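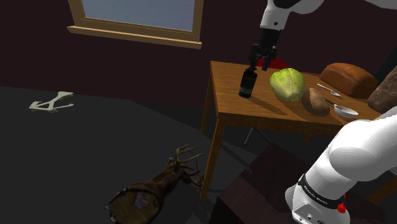 nordfenster schreibt, Öl auf Holzfenstern innen sei Quatsch, spätestens unter dem Glas stehe im Winter das Kondenswasser und dann werde das Holz grau. Er würde nur lackieren.

Holzfenster innen: Öl oder Lack?
Gestartet von spanplattenfeind, Dienstag, 4. Juni 2024
3788 Aufrufe · 13 Antworten · 2 Mal geteilt

spanplattenfeind
Dass du das so siehst, habe ich schon im Esstisch-Thread gelesen, deshalb frage ich ja extra. Wir haben im Mai die alten Fenster im Esszimmer abgeschliffen, Kiefer, vermutlich noch der erste Lack drauf. Jetzt ist alles roh und ich muss mich entscheiden. Zur Wahl stehen das Hartöl von Wunari und der Acryllack von Jurari, beides farblos. Der Tisch ist geölt und ich hätte gern, dass die Fenster dazu passen.

nordfenster
Ein Tisch ist kein Fenster. Den Tisch wischst du ab und er trocknet. Am Fenster läuft das Wasser in die untere Ecke und bleibt da stehen, bis mittags geheizt ist. Bei mir waren die unteren Querhölzer nach zwei Wintern schwarz. Geölt nach Anleitung, alles dünn aufgetragen, Überstand abgenommen.

leimzwinge
Kann ich nicht bestätigen. Meine sind seit sieben Jahren geölt, Lärche, Nordseite. Einmal im Jahr vor der Heizperiode nachölen, dauert pro Fenster keine halbe Stunde. Schwarz ist da nichts. Ich lüfte allerdings morgens immer durch.

nordfenster
Lärche ist auch etwas anderes als Kiefer.

leimzwinge
Stimmt, aber so groß ist der Unterschied innen auch wieder nicht. Was hast du denn für Scheiben? Einfachverglasung?

nordfenster
Verbundfenster, also zwei einzelne Scheiben. Dichtung gibt es keine.

leimzwinge
Dann liegt es eher daran. Da hilft auch Lack nur so lange, bis er am Falz reißt. Und dann zieht das Wasser drunter und du siehst es erst, wenn es abblättert.

quaste_und_rolle
Ich lackiere beruflich und sehe beides. Gerissener Lack auf nassem Holz ist das häufigere Problem, weil die Leute den Lack für wartungsfrei halten. Wer wirklich jedes Jahr nachölt, kann ölen. Wer das nicht macht, soll lackieren und trotzdem einmal im Jahr die unteren Ecken anschauen.
Wichtiger finde ich die Fuge zwischen Scheibe und Holz. Wenn der Kitt dort bröselt, ist die Oberfläche egal.

spanplattenfeind
Kitt ist an zwei Flügeln lose, das hatte ich nicht auf dem Zettel. Muss der vor dem Ölen rein oder danach? Und noch eine Frage zur Fensterbank: Da stehen Blumentöpfe drauf. Geht da Öl überhaupt?

quaste_und_rolle
Kittfalz grundieren, kitten, Kitt anhäuten lassen, dann die Fläche. Öl nicht in den Kittfalz schmieren, sonst hält der Lackanschluss später nie wieder.
Fensterbank mit Töpfen: Untersetzer, egal womit du streichst.

leimzwinge
Ich würde die Bank mit Öl machen, einen Wasserrand kann man ausschleifen und nachölen. Bei Lack musst du die ganze Fläche neu machen. Pads und Leinölkitt bekommst du bei Zürcher, die schicken auch kleine Mengen.

nordfenster
Bank ölen meinetwegen. Bei den Flügeln bleibe ich dabei.

spanplattenfeind
Dann mache ich die Bank mit Öl und an einem Flügel eine Probe mit dem Lack. Den Kitt bestelle ich heute noch. Ich melde mich nach dem Winter.

Ähnliche Themen
Leinölkitt wird nicht fest
Esstisch geölt, Ränder von Gläsern
Jurari Acryllack vergilbt auf Fichte?
Zodeo Schwingschleifer: Teller wackelt
Dunkelrote Wand zu hellem Holz, zu düster?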